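I'd been wanting to get up to Dirnolside ever since I read the Leka write-up in September, and I finally did it, on the slow train, with a cheese roll and a list of questions that was far too long. Tondale's lab is up two flights of stairs over a tile shop. The woman who runs the Leka work asked me not to use her name ("put the method in, leave me out"), so I won't, but she talked for nearly two hours and I could have stayed for two more.

Leka is a way of choosing which demonstrations to keep. That's it, really! You drive a gripper by hand, picking up squashy and shiny and awkward things, you record what the wrist camera sees, and then most people train on the lot. Her team doesn't. They ended up with 3328 recordings and trained on 2000 of them.

"I was quite cross about it at first," she told me. "You spend months collecting and then a script tells you to bin a third. My hands hurt. I took it personally."

So what gets binned? I'd assumed the clumsy ones, and I'd assumed wrong. Leka looks at the last stretch before the fingers close, and drops a recording when it has plenty of others very like it already. The clumsy ones often stay in, particularly where the driver came in at a bad angle and had to back off and try again. "Those are gold," she said. "The smooth ones all look the same. I've got hundreds of me being brilliant and they teach it almost nothing."

I asked why she bothers with so much pattern and clutter (play food, printed boxes, floral wallpaper, the lot) when a plain grey bench would be so much easier. She laughed at me a bit. A plain bench had been her whole first year. The gripper got very good at plain benches. Then they tried it on a busier set-up and it went for a picture of a loaf on the side of a box, quite confidently, over and over.

"It's a fair mistake from where it's sitting," she said. "The camera's right down by the fingers, so half the time you've only got a bit of the thing you want, and the rest is behind a finger."

The test itself, which they call Nghiêm, is 50 attempts on layouts that weren't in the training set. Training on everything, the gripper managed 27. She wouldn't let me print the Leka score until they've run it again with a different driver, only that it's higher and that she's "cautiously pleased", and I rather liked her for that. She's worried the method has learnt her own habits. She always comes in from the left, apparently, and hadn't noticed until a student plotted it.

We got on to what's next while she was setting up another layout. She'd like to try choosing as you go, so the driver gets told there and then that there's enough of this sort of approach and could they please do something odd. "I'd hate it," she said, "being nagged by my own script. But I'd collect half as much." 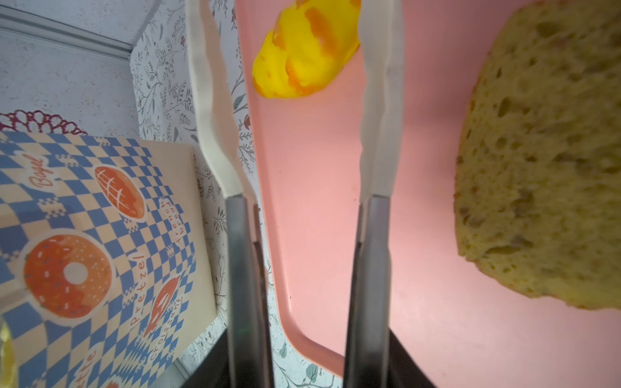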